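Martes, primera hora de la tarde

¡Por fin un rato entero para la mesa pequeña! He vuelto a la superficie verde azulada de siempre y tengo que reconocer que cada vez me gusta más: lisa, fácil de limpiar, y los colores fuertes saltan a la vista enseguida. Volodymyr quería pasarse al tapete gris del armario, pero de momento me resisto.

Sigo con la idea de trabajar con muy pocas cosas. El plato redondo blanco en el centro, con su pomo abultado, la pieza naranja rojiza pegada al borde y los trocitos translúcidos a los lados. Parece poca cosa y da muchísimo juego.
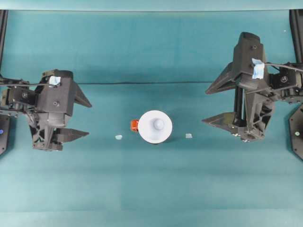 Lo que más me entretiene son los trocitos. Pálidos, casi sin color, y sobre este fondo cuesta encontrarlos si uno no sabe dónde mirar (Fares perdió uno la semana pasada y apareció en la manga de su jersey, qué risa). Quiero probar con la luz más baja, entrando de lado, a ver si se marcan mejor los cantos. El bloquecito naranja, en cambio, se ve desde la puerta.

Notas para la próxima vez:
- Bajar el flexo antes de colocar nada.
- Pedir a Hattar otra bolsa de 30 trocitos, que los nuestros se nos van perdiendo.
- Guardar el bloque naranja en la caja de Tradness, segundo cajón. ¡No en la de tornillos!
- Apuntar la posición del plato antes de recoger.

Fares propone añadir 2 piezas más en mayo, de otro color. Me encanta la idea, sobre todo si una es amarilla. Mañana lo hablo con él y miramos qué queda en el cajón.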